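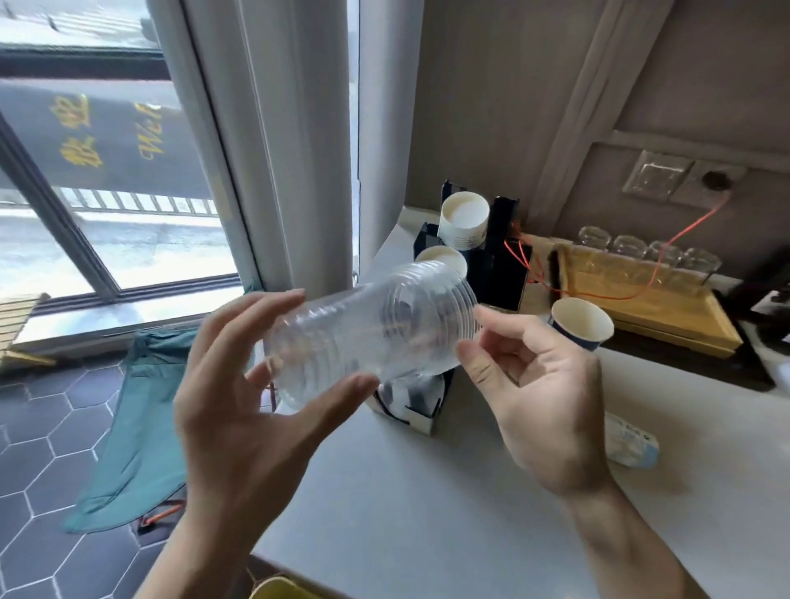

Should a home robot be allowed to restock the cups and put away the glasses?
Plastic and paper cups, maybe, once it has proved itself on your own bench. Glass tumblers stay a job for hands until you've seen the thing do a lot better than the brochure.

Every seller has a standard to wave at you. Ask which one, and ask what was tested. A safety mark on the charger tells you the charger passed. It says nothing on how hard the arm squeezes a stack of thin cups, and the Kernico leaflet we were handed had 16 pages with no figure for that.

House rules I'd keep, whatever the badge says:

Handle cups by the outside. Fingers off the rims, metal ones included.

Wipe the gripping surfaces before any kitchen job. If the manual won't name a cleaner that's safe for them, treat the machine as a garage tool.

Keep cords off the bench where it reaches. A cable looped in front of glassware is asking for it, robot or no robot.

Do 100 cups with someone standing by before you leave it alone. Crushed ones count as failures, even if the app calls them done.

Find the stop button and try it 3 times, mid-lift.

Tevow sells an add-on "hygiene mode" for $509. I asked what it changes and got a colour brochure. A sleeve of cups takes me under a minute to load.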